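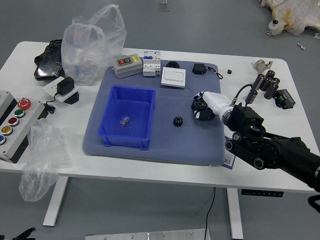

Stometo two-finger gripper, three weeks in
Reviewed March 13, 2020

The short version: it picks things up, it puts them in a bin, and it has opinions about gears.

We had been running the Flonside suction head on our small parts bench and were fairly happy with it until somebody upstairs decided the bench should handle parts with teeth. Suction cups and teeth do not get on. A gear gives a cup very little flat face to kiss, and what it does give is usually a hole. So I ordered the Stometo through Panicker, who delivered it in 2 days and sent the wrong bolts in 3.

Fitting it took an afternoon, most of which went on the cable. The manual (Ullivance wrote it, under licence, and it shows) spends four pages on unpacking and one paragraph on wiring. Leave yourself a generous loop of cable near the wrist. I did not at first, and the arm spent a morning tugging at its own lead like a bored spaniel.

The test was simple enough. Mixed electrical odds and ends on a padded mat, one blue bin, and the arm working from the right. Push-button boxes, a breaker, a rocker switch, a power adapter, capacitors, black plastic gears. I ran 117 picks with each head and swapped nothing else.

Capacitors: excellent. The fingers close on a cylinder as if they were born to it, standing or lying down. The suction head used to chase them across the table.

Switches and breakers: good, provided you come in along the narrow side. The Flonside is still quicker on anything with a broad flat top, and I would keep it for those.

Gears: mixed. A gear lying flat on the mat is a thin thing, and the fingers have to get right down to it. Set the height a touch low and the wrist presses the gear into the padding, which the padding tolerates. Set it a touch high and you close neatly on air. The soft mat earns its keep here, and I would not try this on a bare table.

Bags: no. Clear plastic wrapping defeats the fingers, the camera and me.

The controller software is plain and does what it says, apart from the grip force slider, which runs from 0 to 1000 in units the manual declines to name. Mine lives at a little over a third. Anything higher and the lighter plastic bits creak.

Four stars. The fifth is with the bolts, which Panicker tells me are on their way.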